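Home Projects Visits Tools About

A morning at the Arkwood shared workshop
Posted in June by Peter Gajdoš

I've been meaning to get out to Arkwood for a long time. It's a shared workshop on the far side of Dirnholm, behind the tile yard, and members can hire bench space by the month. I went to see the two-arm table that Yến Quách and Định Phí are building there. I've been planning something similar for my garage and wanted to see how other people had gone about it before I bought any more metal.

I got there at 9 am. You sign in at the front, leave your bag in a locker and put on safety glasses if you're going anywhere near the machine side. Khang Doãn runs the inductions and walked me through. He also told me where not to park, which I had already got wrong.

Membership is $40 a month, plus materials. For that you get access to the benches, the drill press, the drop saw, two printers and the parts racks. The racks work on trust. You take what you need and write it in the book, and at the end of the month you pay. Khang said the book is usually right.

The project is called Omitz. It started as a single arm on Yến's kitchen table, clamped to the edge with timber offcuts. The clamps worked loose every few days and she was tired of eating dinner beside it. When a space came up at Arkwood she moved the arm over, and Định, who had an arm of his own half finished, asked if she wanted to join the two together. That was the winter before last.

They want the pair to tidy a table. That means picking up cups, putting them somewhere sensible, and folding a cloth or at least getting it into a flat pile. Yến said she chose household things on purpose, as she can get more of them from an op shop when they break. So far they have spent 3,000 dollars between them, most of it on motors. The frame was cheap by comparison.
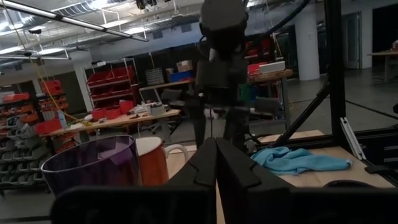 Looking out between the gripper fingers, with the purple cup, orange mug and blue cloth on the table.

The frame was the part I most wanted to look at. It's black metal, with tall uprights and diagonal struts, and slotted extrusion along the edge of the table so that things can be slid along and bolted down again. Định said the first version had no diagonals. When one arm stopped quickly, the whole lot swayed and the other arm missed whatever it was reaching for. They added the struts over two evenings and the sway dropped to something they could live with. He'd still like heavier brackets at the base of the posts.

The tabletop is wood. They had talked about a metal one, but wood is quiet, easy to drill and doesn't throw glare back at the cameras. I'd been set on aluminium for mine and I've changed my mind.

The gripper fingers are black and chunky, with a step cut in near the top. These are the fifth design. Yến keeps the old ones in an ice cream tub and was happy to tip them out for me. The first set was too thin and flexed outwards when it closed on anything heavy. The second set was strong enough but so wide at the tip that it couldn't get inside a mug handle. I had a go at squeezing a few by hand, and the difference between the early ones and the later ones is easy to feel.

Wiring took up a good half hour of talk. Định's advice was to leave more slack than you think you need and then check it with the arm at full stretch, by hand, with the power off. He pulled a connector out of its socket early on by skipping that step. Fixing it took an afternoon and a new board.

They ran it for me at 10.30. The mug went well three times in a row. The cup was harder. It's see-through plastic, and Yến said the cameras have trouble with anything that lets the background show through. One arm got hold of it by the rim, lifted it a little and put it down again in nearly the same place. The cloth was slow. They've recorded 200 tries at the cloth so far, and Yến thinks they'll need many more before it's worth showing to anyone who hasn't built one of these things themselves.

Huệ Trương, who has the bench nearby and restores sewing machines, came over with tea partway through. She had watched a lot of the cloth attempts and thought they should try a heavier fabric. Yến wrote that down.

A few notes for anyone planning the same sort of build:

Put the diagonals in from the start.
Make the fingers easy to swap. Two bolts is enough.
Keep the stop button where either person can reach it.
Label both ends of every cable.

Control for the two arms comes from a small program Định wrote and named Đàm. He's tidying it up and plans to share it once the install instructions make sense to somebody other than him. I offered to be the test case.

I left just before noon with a bag of spare brackets and one of the second-design fingers, which I'm using as a doorstop for now. Arkwood takes visitors most mornings if you ring first. Parking is in the side lane – the front spaces belong to the tile yard.

Recent visits
The Dirnholm model railway shed
Two hours at a saw sharpener's
Garage bench rebuild, part 5
Sorting the offcuts pile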